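# Chapter 7: Films and Wrappers

Most of the packaging in an ordinary kitchen is film. It is wrapped around bread, crackers, cheese, frozen peas, tea boxes, and the little packets of seasoning that come inside other packets. It weighs very little, so it is easy to overlook when a household adds up what it throws away. A year's worth from one family may weigh less than a few glass jars, yet it can fill bag after bag.

This chapter covers flexible packaging: what it is made of, how it is printed and sealed, and how it should be handled after the food is gone. Chapter 6 dealt with rigid containers, and some of the terms introduced there (barrier, closure, headspace) are used again here. Review them if they are not familiar.

By the end of the chapter you should be able to:

- explain the difference between a single-layer film and a laminate
- find the seal areas on an opened wrapper
- sort a mixed bag of wrappers by how they feel and how they behave when bent
- record the contents of a packaging diary in a form that someone else can read

## 7.1 A Week of Wrappers

Jozef Van Beek taught home management in the town of Skirklow and asked each of his classes to keep a packaging diary. For one week, students saved every wrapper that came through their kitchens. They wiped the wrappers, flattened them, and brought them to class in a paper sack. One class of students brought in 625 pieces. Of these, 512 were film of one kind or another, and the rest were cartons, trays, lids, and labels.

The first thing the students learned was that a wrapper is hard to judge while it is crumpled in a bag. Printing hides the plastic, and folds make a thin film seem thick. Van Beek had them take the pieces out one at a time at a plain white table and hold each one upright by its lower end. A stiff film stands. A soft one flops over at once. Many fall somewhere in between, rising with a gentle bend and curling back at the top.

He also asked them to look at the edges. Clear film shows little of itself on its flat side, but an edge catches the light, and any tint in the plastic is easier to see there. A printed section can look like a different material when it is really the same sheet with ink on it. Students were told to compare the clear part and the printed part of one wrapper before writing anything down.
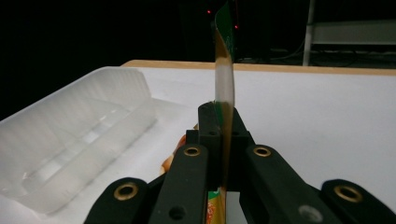
## 7.2 What Film Is Made Of

The simplest films are a single layer of one plastic. Polyethylene is soft and stretches before it tears. It is used for bread bags and produce bags. Polypropylene is crisper, makes more noise when crumpled, and is often used for snacks, pasta, and candy. Once the edge is nicked, it tends to tear quickly in a straight line.

Many food wrappers have more than one layer. These are called **laminates**. One layer may carry the printing, another may keep out moisture or oxygen, and a third may melt at a low temperature so that the package can be sealed. The layers are bonded together and cannot be pulled apart by hand in most cases. This makes laminates useful for keeping food fresh and difficult to recycle.

### Try It

Collect six empty wrappers from your own kitchen. Wipe them clean and let them dry. For each one, write down:

1. What it held.
2. Whether it is clear, tinted, printed, or a mix.
3. Whether it stands, bends, or flops when held by one end.
4. What sound it makes when you close your hand around it.
5. Where the seals are, and whether they opened cleanly or tore.

Keep your notes and the wrappers together in an envelope. You will need both for Section 7.4, where the seals are examined more closely.

### Terms to Know

**Film:** a thin, flexible sheet of plastic.

**Laminate:** a sheet made of two or more layers bonded together.

**Seal area:** the strip where two surfaces of a package have been joined, usually with heat.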